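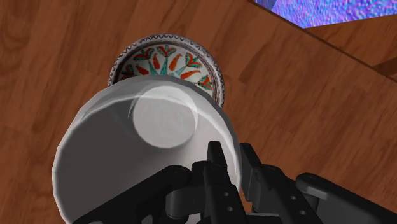

Wrist view in the sim, gripper on the rim of the white bowl

tinshed_pete
Right, sim side of the kitchen arm is finally going. One finger inside the bowl, one outside, wall in the gap. Plate is the next thing to pick. Running on the old Zimden board in the garage, 504 lines of config, most of it mine, sorry.
Question is grip force. Set to 14 at the mo. Too much for a real bowl?

mossop
14 what? Newtons? If so way too much for thin china imo. I'd start at 11 and creep up.

tinshed_pete
Newtons yes, should of said.

garageowl
Disagree with mossop. Depends on the pads. Bare black fingers like that with no rubber, you need the squeeze or it'll swing round on you. Sort the pads first, then argue about numbers.

mossop
Swing is from gripping at the side, nothing to do with force. Big bowl, all the weight's hanging off one bit of rim. Go round to the far side and it'll do the same there.

garageowl
So how would you pick it up then?

mossop
Two arms. Or a smaller bowl.

kettle_n_solder
My Kong gripper had the same style linkage, screws on the brackets worked loose in a fortnight. Threadlock. Not a sim problem obviously but you'll get there

tinshed_pete
Good shout, got some in the drawer. Only one arm and not buying another, the Jemgate motors nearly finished me off.

garageowl
What's friction set to on the bowl? Default in Otance is daft, everything behaves like sandpaper. Did 100 lifts with mine, lovely, then dropped the first real mug on the bench.

tinshed_pete
Er. Default.

mossop
There you go then

tinshed_pete
Ok turning it down tonight, trying 11 and 14 both. Will post numbers. Plate can wait till April.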